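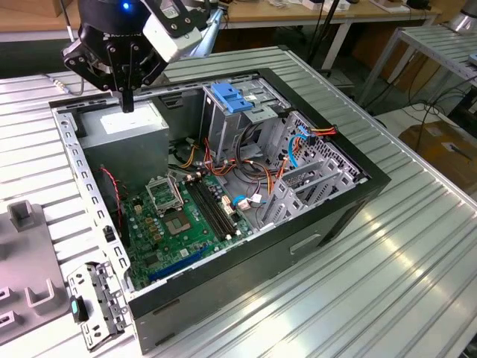 How to move a bench from hand teardown to arm-assisted teardown (without losing your people)

Last updated: January

Quick version, because I get asked this every couple weeks and I keep retyping it. We do PC teardown at Wragg. Old office towers come in, parts get pulled and sorted, shells go to metal. Used to be all hands and screwdrivers. Now the Lisia line has arms on the benches and the people work next to them. Same crew. Different day.

Do these in order. We didn't, the first time.

1. Write down the job as it's done now

Not the work sheet. The job. Stand at the bench for a full shift and write what hands do. Ours ran to 56 steps for a tower, and the sheet had 20. Lots of the missing ones were stuff like tilting the case to get the light in, or holding a cable out of the way with a pinky. An arm has no pinky. Find out early.

2. Split the list

Arm steps, people steps, not sure. First try, keep the arm list short. Straight-down reaches into an open case, same spot every time, fine. Anything under a bundle of wires goes to a person. Not sure means person for now.

Ask the crew to do the split. They'll be harsher than you and they'll be right more often.

3. Fix the case position before you touch any settings

We lost most of a month here. Case on its side, panel off, open side up, same corner in the same place. Tape on the table is ok for a week. Then make a proper stop. If the case slides a little, every taught point is wrong and somebody gets blamed for it.

Decide where loose parts go too. Brackets, clips, screws. Pick a spot, mark it, out of the arm's path.

4. Wires

Biggest headache by far. Power leads in old towers go wherever the last person shoved them. Have the operator clear them by hand first. Don't try to be clever. We bought a Gedasar add-on for this and it's in a drawer.

5. Sockets and memory

Person lifts the load plate and takes out the processor. Memory out by hand too. Check the slots by eye before the board moves on, it's quick — and a missed stick is money in the shredder. 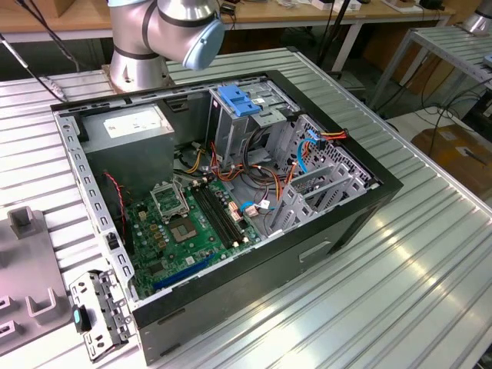 Stuart Haslam wrote back on an earlier draft that step 5 undersells the checking, and that after 300 towers his eyes were more tired than his back used to be. He'd take the trade, he said, but wanted it put in the schedule and not left for people to find out on their own. Fair. So:

6. Rotate

Watching is work. We swap every hour between arm bench, hand bench and sorting. Anyone who feels foggy can swap sooner, no form. Managers hate this one untill they see the missed-part numbers.

7. Pay and job titles BEFORE the arm shows up

Should be step one probably. If a person is now setting up the bench, clearing faults and signing off boards, thats a different job than unscrewing things. Say so in writing. Brosine, where I was before, left it for "after the pilot" and two of the best bench people walked.

8. Stopping it

Everybody on the floor can stop the arm. Everybody, day one. Show them the button, have them press it, have them press it again. Then teach the restart, and only to the ones signed off. Check the arm is stopped and locked out before hands go back in the case. Clear of the case isn't the same as locked out.

9. The five-minute talk

End of shift, 5 minutes, standing up. What jammed, what got handed back to people, what somebody wants to try. Write it on the board by the door. Move steps off the not sure list one at a time, and move them back if it goes badly. We've moved three back so far. No big deal.

Things I'd still like to sort out: towers with bent rails, and how to train new hires who never did it all by hand. At the moment they get two weeks at the hand bench first. Might be too short.

Will add the split list when I get it typed up.

20 comments · 56 shares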